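Gripper trial catch-up, 24 May 2018
At the table: Antonina Semeniuk, Wiroj Nuchit, Bohdan Bondarchuk and me (Uliana Boiko, taking notes again). Apologies from Vsevolod Bilyk, who's out at Stustmont.

We started with controllers, as Wiroj had the numbers ready. He ran the same path on the Desavia box and the Pacheco one, 300 passes each. The Desavia finished 1270 cleanly logged moves and the Pacheco 1246, so not much in it! Antonina likes the Pacheco menus better and I'm with her, but Bohdan says the stop button on it is in a silly spot (fair enough).
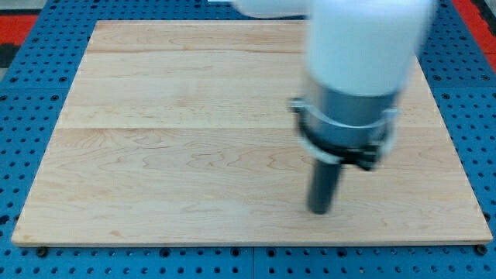 Tool mounts took up most of the hour. Bohdan wants to stay with the clamp ring for now and leave the Plostlow quick-change until Vsevolod has had a look at it. I asked if we could keep the plain grey peg on for the next round too, pointing straight down over the maple board, and everyone was happy with that. Antonina would like a softer tip tried at some point – she's been asking since February, so I've promised to chase it up.

Cameras: put off until Vsevolod's back.

To do: Wiroj to send round his log from pass 121, where the Pacheco paused. Bohdan to ring Plostlow about a loan unit. Me to price soft tips and book the arm for the next trial.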